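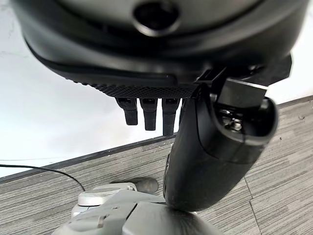 Can robots do office chores yet?

stotlow_ben
Posted Jun 17, 2024
We looked at machines for putting binders away. Open a cabinet door, set the binder on the shelf, close up. Sönmez quoted us 12 weeks to get one going. My view is they're not ready.
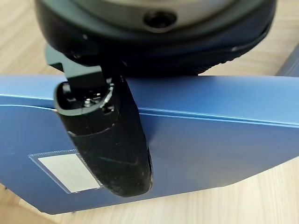
Finger against the folder, label pocket at lower left.

kayrow
Depends on the job. A folder flat on a table is hard because there's no edge to get under. People slide it to the side of the table first. I've seen a machine at Irnton do the same – slow, but it did it.

Yupin Ratanaporn
Disagree with the first post. Hands are good enough now. What costs you is

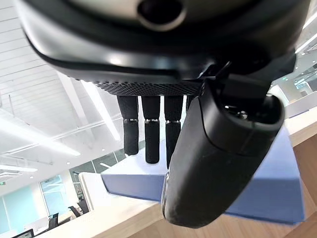 the setup every time somebody moves the furniture. We had a Rolirau unit on trial in September. It put away 293 items and dropped three.

stotlow_ben
Three drops is fine. Did it open the doors itself?

Yupin Ratanaporn
No, we left them open. Latches were the weak point.

kayrow
Then it did half the chore.

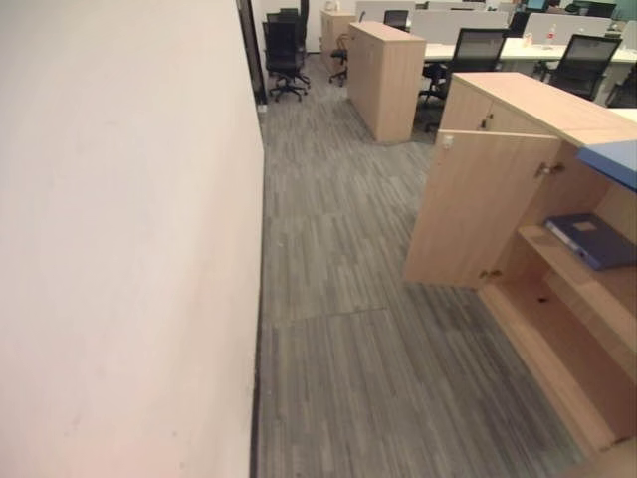
Lower door open, binder flat on the shelf.

dmercer
Half a chore is still worth having if you file all day. For a small office I'd wait. A person does one of these cabinets before the machine has finished looking at it.

Yupin Ratanaporn
Speed doesn't matter to me if it runs at night. The doors do – I'll try again when they've fixed that.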